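Intro to Game Engines, Handout 7: Scenes, Objects and the Update Loop
Instructor: Lacey Blackburn

Last session we installed Hovari and spent most of the hour finding out whose graphics driver was older than they were willing to admit. Today we open a project and break it on purpose.

A Hovari project is a folder of scenes. A scene is a list of objects. An object by itself does nothing at all, like a student at 8 a.m., until you attach components to it. Position is a component. So is the mesh, the collider, the sound it makes when it hits the floor. Your scripts are components too, and the engine treats them with no special respect.

Parents and children. Drag one object onto another in the scene list and it becomes a child. Move the parent and the child goes along. Move the child and the parent stays put. Scale the parent unevenly, then rotate the child, and you get the sheared mess known in this class as the Bloxham door, after the level where it first appeared.
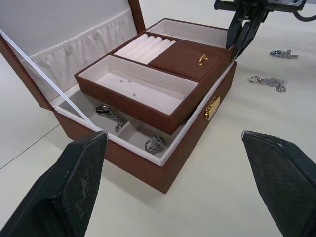
The update loop runs once per frame. Anything you write in there happens again on the next frame, and the next. If you load a texture inside the loop, you will load it until the machine gives up. The record for this course is 1,660 copies of the same brick.

Frame time is not constant. A character who moves a fixed distance every frame will sprint on a fast computer and wade on a slow one. Multiply speed by the time since the last frame. Yes, every time. Physics goes in the fixed step, which has its own clock.

For the lab, open the Gondinby starter scene. It has 108 objects, most of them crates. Group the crates under one parent, write a script that spins a single crate at the same speed on any machine, and save your work under a new name. Last term two people saved over the original and we all got to enjoy their crates.

Reading: Stamley notes, the chapter on prefabs. Skip the history section unless you have trouble sleeping. Lab files are due before the next session, zipped, under 300 MB.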